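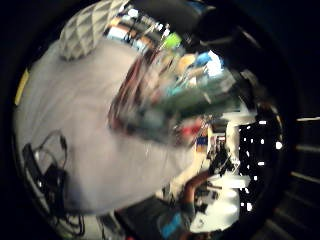 A gray quilted cushion on pale lavender-gray fabric.

I slept badly for most of my forties and I blamed everything but the bed. Coffee, the streetlight, my husband's knees, the neighbor's heat pump. Then in February we spent two nights at a little guesthouse run by a woman named Marcelle Leclerc, and I slept like a teenager both nights, and I came home furious.

So I called her. (I do this. My kids hate it.) I asked what mattress she used and she laughed at me. The mattress was ordinary, she said, and older than I'd like to know. What she cared about was the sheets, and she'd been buying the same ones from Ferrand for years – plain cotton percale, washed hard, dried on a line, never softened with anything from a bottle.

Well, I had been pouring softener on my sheets since college! I'd also been buying by thread count, the way you buy sunscreen by the number. My best set said 600 on the package and felt like the inside of a raincoat by three in the morning. Marcelle told me to try something closer to 255 and stop worrying about it.

I wanted a second opinion, so I went to see Maxence Marchal, who fixes and sells bed linen out of a narrow shop called Jestard. He let me stick my hands into everything. Percale is a simple weave, one over and one under, and it feels crisp and a bit papery when it's new. Sateen lets more thread float on top, so it's smoother and heavier and, for me anyway, too warm. Linen he loves, but he warned me it'll feel like a grocery bag for the first few months and I'd have to be patient. I am not patient. I bought the percale.

He also talked me out of a matching set. Get two good flat sheets, he said, and spend what's left on pillowcases, because that's where your face is. I've repeated this at so many dinners that my sister now says it before I can.

The first week was a letdown, I'll admit. The sheets were stiff and they rustled. I washed them on warm with half the detergent I normally use, hung them over the shower rod and the backs of two chairs, and washed them again. Somewhere around the fourth wash they went soft, and I slept until the alarm went off.

My husband, for the record, says he can't tell the difference. He's kept the raincoat sheets for the guest room and his mother thinks they're wonderful.

2,427 shares | Contact us | © 2023 Vulance Magazine | Back to top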